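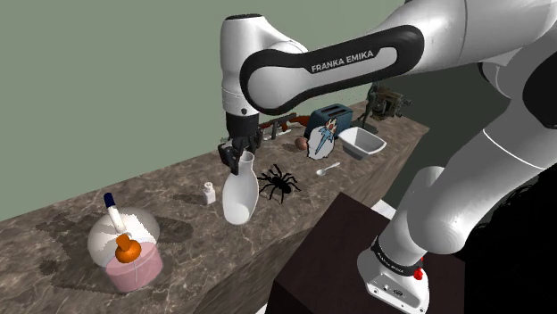 How I Clean a Narrow-Neck Vase

I love a skinny-necked vase and I hate washing one. You can't get a hand in, the bottle brush bends the wrong way, and there's always that green ring sitting right at the widest part. My friend Zuzanna taught me the rice trick last May and I've used it ever since (she has way more vases than I do, so I trust her).

What you'll need

Uncooked rice, any cheap kind
White vinegar
Dish soap
Warm water
An old pillowcase or dish towel for drying

Step 1: Rinse it out

Dump the old water and pull out any bits of stem. A chopstick is great for this. Swirl some warm water around and pour it off. Don't go straight to boiling water, please! I cracked a thrift store beauty that way and I'm still sore about it.

Step 2: Add the rice

Pour in 2 tablespoons of rice. Roll up a piece of paper for a funnel or you'll be sweeping for a week. Add a squirt of soap, then fill the vase a third of the way with equal parts warm water and vinegar.

Step 3: Swirl, don't shake

Cover the opening with your palm and swirl in circles for a minute or so. Tip the vase on its side now and then so the rice gets up into the shoulders. I do this over a folded towel in the sink, because soapy hands are slippery hands.

Step 4: Let it sit

If the ring is still there, leave everything in overnight. I usually start mine on Wednesday after dinner and finish with my morning coffee. Swirl again, then pour it all through a strainer. Rice goes in the trash, not down the drain.

Step 5: Dry it upside down

Rinse until the soap smell is gone. Roll up the pillowcase, make a little nest with it in the dish rack, and stand the vase in there neck down. Give it a full day before you put it away in a cupboard.

One more thing: skip the vinegar on anything with metallic trim or a crackled glaze. Plain soap and rice will do, and go easy on the swirling.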